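Sour cherries, finally

I have been waiting for this since last August. The sour cherries are in at Bratu, the pick-your-own place past the reservoir, and I came home with two full buckets, stained cuffs and a sunburned neck. I'm so happy.

If you've only had sweet cherries, please go find some sour ones while they last. They're smaller, they're bright red like a traffic light, and they're so soft you can push the pit out with your thumb. You can't really buy them at the store because they don't travel. By the time I'd driven home with the windows down, the ones at the bottom were already leaking, so everything I'm about to describe happened in one long afternoon and a good part of the night.

First, the picking. Get there when they open at 7. I got there at 8 and the low branches on the first two rows were already bare, but if you keep walking toward the back fence there are some old trees that people skip, and those were loaded. They lend you a ladder. Leave the stems on if you aren't cooking the same day (I pulled mine off like a fool and my bucket was half juice by noon).

Relu Vasiliu runs the stand at the gate, and he let me try the cherry drink his family makes every summer. Cherries and sugar go in a big jar, the jar goes on a sunny windowsill for a few weeks, and then you add brandy and try to forget it exists until winter. He gave me a taste of last year's out of a paper cup and I stood there in the dust grinning. Dark, a little almondy from the pits, not too sweet. I asked for amounts and he shrugged and said "sugar until it looks like snow." So that's what I did! My jar is on the sill next to the basil and I turn it every morning.

The rest of the first bucket turned into dumplings. My grandmother made them with plums, but cherries work beautifully and you get three in each one, so every bite has some. Here is how I do the dough:

600 g floury potatoes, boiled in their skins, peeled and riced while hot
200 g flour, plus more for your hands
1 egg
a good pinch of salt

Let the potatoes cool all the way before the egg goes in. Mix it quickly, stop as soon as it holds together, pat it out and cut it into squares. Cherries in the middle with a bit of sugar, pinch it shut, roll it round in your palms. Into simmering water until they float, then a couple more minutes. Meanwhile melt 100 g of butter in a wide pan and toast a few big handfuls of breadcrumbs in it until they smell like cookies. Sugar, cinnamon, roll the dumplings around in there and eat them standing up at the stove. I lost two to leaks and drank the pink water, no regrets.

I did buy something new for all this, a cherry pitter from Trorken that does a whole row at a time. It's great on sweet cherries and a disaster on sour ones, they just squash. Back to the thumb. (A hairpin pushed into a cork works too, if you care about looks.)

I also keep getting asked what I roll dough on, and it's plain old maple. I like that it's pale, so you can see when the flour is getting thin, and I love a bit of wild grain in it.

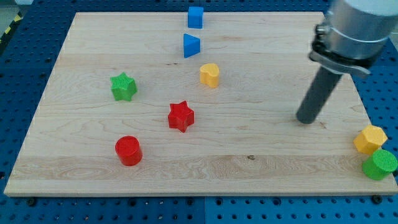 Maple, with a dark wavy streak and a small knot.

For mine it's a rub of oil every month or so and a scrape with a bench knife after dough. Cherry juice does leave a mark but half a lemon and some salt takes most of it out.

Second bucket: jam, one tray frozen flat for pie, and a cold cherry soup with sour cream that I'll write up properly once I've made it again and measured something. If you're near town and don't feel like picking, Ikau has a sour cherry and poppy seed strudel on the counter right now. Go in the morning. I went at 3 and got the last end piece, which was all crust and jammy corner, so maybe go at 3 after all.

Next up is apricots. The woman at the Rarnora farm stand told me two more weeks if the nights stay warm, and I've already washed the jars.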